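Search this manual
Print this page | E-mail this page

Kairys Bench Manual, Section 6: Comparing finger sets on the two-arm bench

This section explains how to try one set of gripper fingers against another before you decide which set stays on the arm. It assumes that both arms are already fixed to the bench and that you have done the first power-up in Section 2. If the controller still shows the set-up screen, go back and finish Section 2 first.

The test object is any small container with a cap. One arm holds the cap and the other holds the body. We use this task in our own workshop in Dorkstead, as it makes the two grippers work against each other and a poor grip shows itself quickly. A plain block will not tell you very much.

6.1 What you need

Two arms with grippers fitted, named Arm A and Arm B in the controller.
The ribbed curved fingers (Torkska set) for Arm A.
The flat plate fingers (Skosia set) for Arm B, with their two screws.
A screwdriver that fits the finger screws properly.
A soft cloth, a pencil and the results sheet from the end of the printed manual.
Three or more small containers of different material. At least one should be glass, but do not begin with this one.

CAUTION: Wear eye protection for every test with glass. Keep your face behind the line on the bench edge while either arm has power.

6.2 Before you change the fingers

1. Move both arms to the rest position with the Rest button. Wait until the controller says "Rest reached".

2. Open both grippers fully.

3. Turn off the motor power. The controller and the wrist cameras can stay on.

4. Look at the inner faces of the fingers which are now fitted. If there is dust between the ribs, remove it with the dry cloth. Do not use oil or any cleaning spray on the ribbed faces, it stays between the ribs and the first results after this will be wrong.

5. Write the name of the finger set on the results sheet. Please do this before you remove it and not after. We have lost a full afternoon of results in this way.

Note: The ribbed fingers are sold in pairs and the left one is not the same as the right one. The small mark on the back must point to the wrist.

6.3 Fitting and zeroing

6. Put the new fingers on the rail and turn each screw by hand until it stops. Then tighten it a quarter turn with the screwdriver. Do not tighten more than this.

7. Turn on the motor power. Choose Gripper, then Zero, then the arm you have changed. The fingers will close slowly until they touch, open again, and repeat this one time.

8. Read the closing count on the controller. For the ribbed fingers it should be near 1288. If your number is very different, one finger is probably fitted the wrong way round. Turn off the motor power and do step 6 again.

9. Repeat steps 6 to 8 for the other arm. The flat fingers have no normal count, because the plates can be set at several places on the rail. Write down your own number and use it for comparison later.

CAUTION: Never zero a gripper while it holds something. It will continue to close.

6.4 The holding test

10. Set the closing force of both arms to 330. This is a low value on the controller scale, which goes to 3000. You will raise it later.

11. Place the container in the fingers of Arm A so that the ribs press on the cap. Hold the body with your hand until the gripper has closed, then take your hand away.

12. Look at the wrist camera view of Arm A. The cap should be between the two fingers, with the same amount of finger on each side. If it is nearer to one finger, open the gripper and begin again. The software does not correct this by itself.

13. Bring in Arm B slowly, with the speed at 27 or lower. Stop when its fingers are on the two sides of the body. Close Arm B.
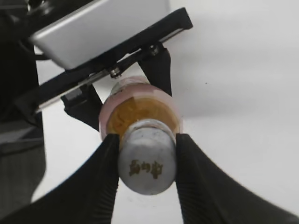 14. Wait for ten seconds with both grippers closed. Watch the force line of each arm. A line which goes down steadily means that the container is slipping, also when you cannot see any movement.

15. Turn the wrist of Arm A by five degrees in one direction and then back. Do the same in the other direction. If the body follows the cap, Arm B does not hold well enough. If the cap stays still while the fingers move round it, Arm A does not hold well enough. Write down which arm it was.

16. Raise the force of the weaker arm by one step and repeat from step 14. Do not raise both arms at the same time, or you will not know which change has helped.

17. When you have three good holds one after the other, write the two force values on the sheet. Support the body with your hand, open Arm B first and then open Arm A.

CAUTION: Do not go over the middle of the force scale with glass. If the hold is not good at this level, the finger set is not suitable for that container and you should write this as the result.

6.5 Comparing the results

Do the full test with each container, then exchange the finger sets between the arms and do it once more. It takes more time, but without it you are comparing the arms as well as the fingers. Our two arms came from the same delivery and they were still not equal.

The set which needs the lower force for the same container is the better one for that container. Do not take an average over all containers. In the tests by Afiq Sembiring for this edition the ribbed fingers were better on round metal caps, and the flat fingers were better on wide bodies with a smooth wall. With soft plastic he found no clear difference and we leave this question open.

The shape of the finger also changes what the camera can see. Wide fingers hide the lower corners of the view. If your program must find a label or an edge in this area, make a note of it, even if the grip is good.

6.6 If something is wrong

The force line jumps up and down: check the finger screws of that arm.

The controller stops with "Arms too close": the second arm has come in too low. Move it back, raise it and come in again from above at an angle.

The camera view is too bright: a white bench surface reflects much light. Lower the exposure by two steps in Camera, Settings. Do this for both arms, also if only one looks bright.

The cap is marked after the test: the force was too high, or the cap has moved against the ribs. Put a thin rubber sheet on the finger and write "with sheet" beside the result.

The zero count changes during the day: let the grippers open and close for some minutes in the morning before you zero them. The February update of the controller shows a reminder for this.

Section 7 explains how to save the force values as a profile.

Print this page | E-mail this page

Comments (4)

Rhun Gittins
Step 8 gave me a count far too low on Arm A. I had the left and right fingers exchanged, as the note says. Could the mark on the back be made bigger? I needed a lamp to find it.

Soledad Castellanos
Is it possible to use the ribbed set on both arms? We have only small round jars and I don't want to buy the flat plates for nothing.

Nest Mathias (manual editor)
Soledad, yes, you can. Come in with Arm B at a steeper angle, because the curved fingers are wide near the wrist and "Arms too close" will appear sooner. Rhun, I have passed on your request about the mark.

Eirlys Edwards
The printed copy has steps 16 and 17 on different pages and the sheet falls out between them. Otherwise clear, thank you.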